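Ticket: Coat rack in the lobby leans and slowly turns
Site: Hultham
Category: Furniture and fittings
Status: Open, waiting on parts
Opened: 2023-12-23

Hi all! Starting this one fresh because the old ticket from May got closed without a fix, and I'd like everything in one spot this time. It's about the black coat rack by the brick wall, the Stornoven one with the round base. It leans. It also turns on its own when you hang anything heavy on one side, so you put your bag on a hook facing you and come back to find it facing the wall.

What I know so far. The rack is about four years old and came in the same Coelho delivery as the reception chairs (order 3000, if anyone wants to dig out the paperwork). The one upstairs is the same model and stands perfectly straight, so I don't think it's a bad design. I think ours has a tired joint somewhere.

First thing I tried was the floor. I slid the rack over by one tile, then another, and it leaned the same way relative to itself every time – not toward the same wall. So the floor is off the hook (sorry). I also checked under the base for grit or a missing pad. All the pads are there, a bit flat but even.

Second, weight. With nothing on it, the lean is small enough that you'd only notice if you were already annoyed at it, like me. With one full bag on a top hook it gets obvious. With a bag on each side it stands up almost straight, and that's how people have been living with it.

Third, the joints. The pole is in sections that screw together, and there's the metal fitting where the bottom post meets the base. I gripped the post low down, right above the base, and tried to turn it while somebody stood on the base for me. It moves! Just a hair, then it stops, then it moves back. Holding it higher up doesn't show it nearly as well, because the whole pole flexes and you can't tell what's doing what. So if you're testing the rack at Sestcombe too (they've mentioned a wobble), hold it down low. 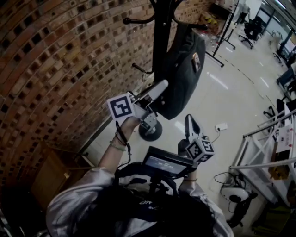
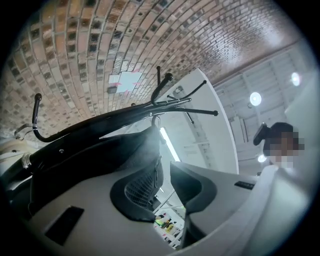
I then tightened everything I could by hand. The upper sections were snug already. The bottom one took most of a turn, and I got pretty excited, but by the end of the afternoon it had worked itself loose again and the hooks had swung around. I wrapped the thread in plumber's tape after that. Better, and it lasted two days, then same story.

My best guess now is that the washer between the post and the base is worn or was never put in. I can't see one from the top and I didn't want to force the bolt underneath, it's tight and the slot is a little chewed up already. Somebody with a proper screwdriver should have a go at it.

The hooks themselves are fine, by the way. I pulled on all of them and none of them wiggle, and the knobs are on tight. Please don't order a hook set like last time.

What I'd like:
– a replacement washer and base bolt for the Stornoven rack (the parts list calls it kit 58)
– a quick look at the upstairs one so we can compare how its base goes together
– if the kit is out of stock, an okay to buy a new base instead of a whole new rack

For now, please hang heavy bags low, or one on each side. Coats are no trouble. If you find it leaning badly, unload it before you straighten it, and turn the bottom post clockwise until it's snug. Don't crank on it, the thread is soft enough as it is.

I'm in through Wednesday and can hold the base for whoever has the screwdriver.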